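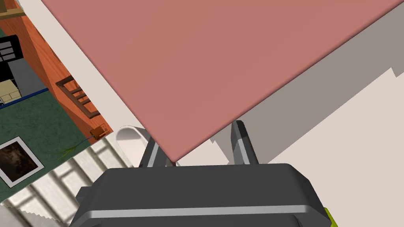 Salmon pink, the one I keep coming back to

driredness: Hello all, I'm painting the lounge at last and can't settle on a colour to go beside brick. Would pink be too much?

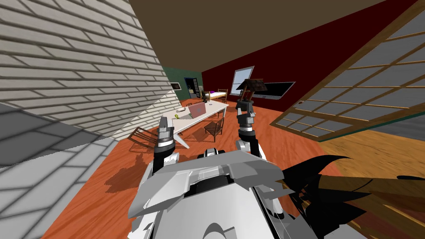
guleck: We did ours in December and I still love coming home to it, truly! I'd go warm, love. Pale grey brick like that with a red wall and a brown lampshade is cosy as anything, and pink can look a bit like a nursery.
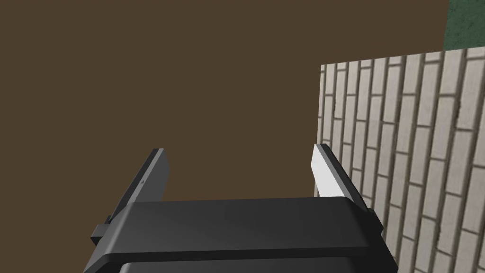

Cherry Mae Talavera reckons that's unfair to pink, as her mum's hallway has been pink for years and every visitor says something kind about it. She'd skip the red, which made her own dining room feel small.

danko_703: I'm with Cherry Mae, sorry guleck. 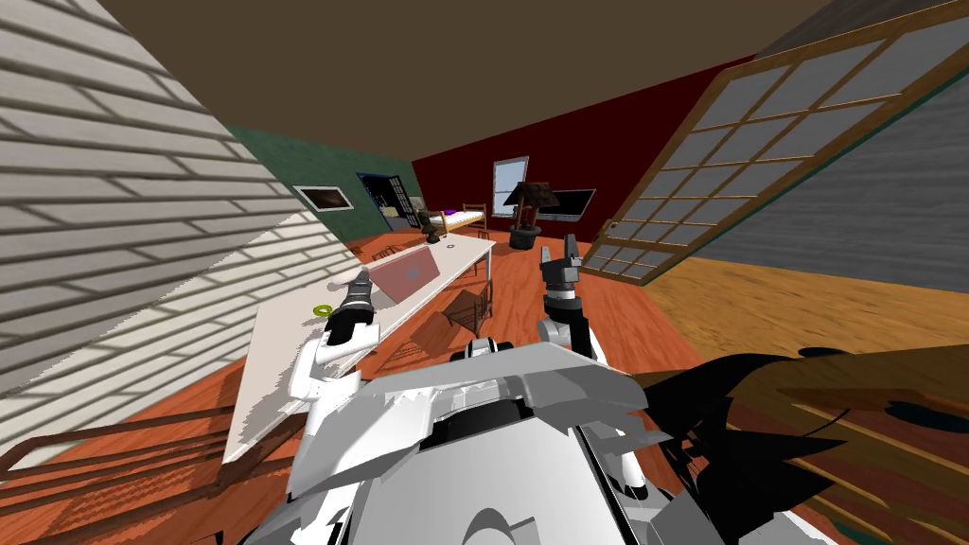

Does the brick need sealing before I paint next to it?
Only if it's dusty. Brush it down well and tape the edge.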